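Visit report: gripper comparison day at the Clunow lab
Posted December 29, 2022

We run two small arms in our own shop and have been putting off a decision on grippers for most of the year. When Roksolana Kravets offered us a day at the Clunow lab to try ours against theirs, three of us drove over. These are my notes, typed up for the people who stayed home.

Clunow has one long room with workbenches at the back and a test table set up next to the arm. Most of the morning went to kitchen items, mainly small steel pots.

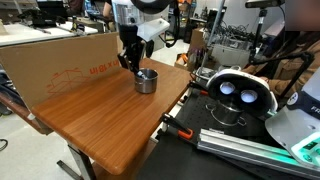
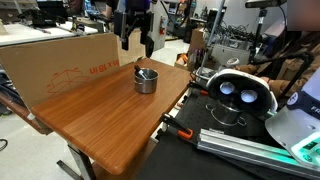

The pots were Roksolana's choice. They are shiny, the wall is curved, and there is very little to hold except the rim. Our usual test part is a plastic block, and every gripper we have ever tried can pick up a plastic block. I would like us to retire it.

We compared two parallel grippers, the Hovby and the Warkard. Both have two fingers and both bolt to the same flange, so the swap took us 5 minutes once we had found the right hex key. The first swap took much longer. The Warkard connector is keyed and will only go in one way, and the mark that shows you which way is on the underside.

The Hovby is the one we came to see. It closes fast and the force setting is easy to reach in the menu. With slim fingers it can go in over the rim and pinch the wall from both sides, which is how Roksolana prefers to lift a pot. The trouble starts when the pot is a little off center. One finger touches first and pushes the pot across the table before the other finger arrives. We saw this many times. Lowering the closing speed helped, and we ended up leaving it at the lowest setting for the rest of the day.

The Warkard is slower out of the box and a bit heavier. It stopped more gently on contact and moved the pots less. It also has the wider opening, so you can go around the outside of a small pot as well as over the rim. I did not like the finger mounts. Each finger is held by two tiny screws that you have to reach from the inside, and I dropped one of them on the floor and spent a while on my knees looking for it.

We ran 200 picks in total and wrote down a result for each. Of those, 157 went through without anyone stepping in. I am not going to split that figure by gripper here. We changed the speed settings partway through, and the early Hovby picks were done at a speed none of us would use again. The full sheet is in the shared folder with a column for the settings.

Steering the arm by hand was new to all three of us. Our test at home is a fixed program, so the arm goes to the same place every time and any error is in the part. When a person is steering, you find out quickly how much of the approach you can see. With the Warkard I kept losing sight of the far finger behind the gripper body. The Hovby body is narrower and I had less trouble with it. That may matter more to us than the closing speed, and I had not thought to put it on our list.

After lunch we looked at controllers. Clunow uses a unit called Carrier, which sits between the arm and the gripper and passes the open and close commands along. There is a delay when you close the gripper through it. It is short, but you notice it when you are working by hand. Roksolana said the version they had in June was worse and that an update fixed part of it. We plugged the Hovby straight into the arm for a few picks and the delay was gone. The Warkard could not be connected that way with the cables we had brought.

On price, the Warkard with one set of fingers is quoted to us at $2000. The Hovby quote has not come back yet. I have asked again.

Other things I wrote down:

The smooth fingertips on both grippers slip on polished steel. Roksolana puts thin rubber on hers and replaces it when it wears. We should order some whatever we pick.

Bring our own cables next time, including a long one for the Warkard.

The table should be clamped or weighted. Ours at home moves when the arm presses down and I had been blaming the arm.

We have been invited back to repeat the picks with one speed setting per gripper and the rubber tips on both. I would like to do that before we order anything. If you want to come along, tell me by the end of next week, as there is room for four in the car.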